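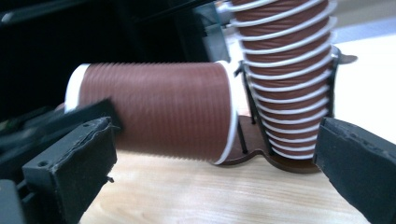
So who gets the keys when a neighborhood coffee chain sells itself? In the case of Flulla, the people who already work there.

Edileuza Rangel told staff on Sunday that she's selling her shares to an employee trust. She opened the first shop with 2 burners and a borrowed grinder, and I am so happy for this crew!

The trust buys her out over time from company profits, so baristas and bakers don't put in a cent of their own. A buyer from out of state had made an offer too. She passed on it.

Valdir Conceição moves up from operations to run the whole thing. He started on the early shift at the Lapointe Street shop and still knows the regulars by order (mine is embarrassing, he'll never tell).

The roastery stays put as well, and this is the part I'm giddy over. They roast more than 2000 pounds a week in there and you can smell it from the bus stop.

Abenezer Endale keeps buying the beans. If you've had his natural Ethiopian on a slow morning you know why people were nervous – that coffee tastes like blueberry jam.

One open question is the Trelinach location, where the lease runs out in November. Edileuza says they want to renew and the landlord is talking to them. Fingers crossed, the back patio there is my favorite spot in town.

Gift cards still work, same app, same hours. I'm going in tomorrow at 7 for a cardamom bun if anyone wants to join!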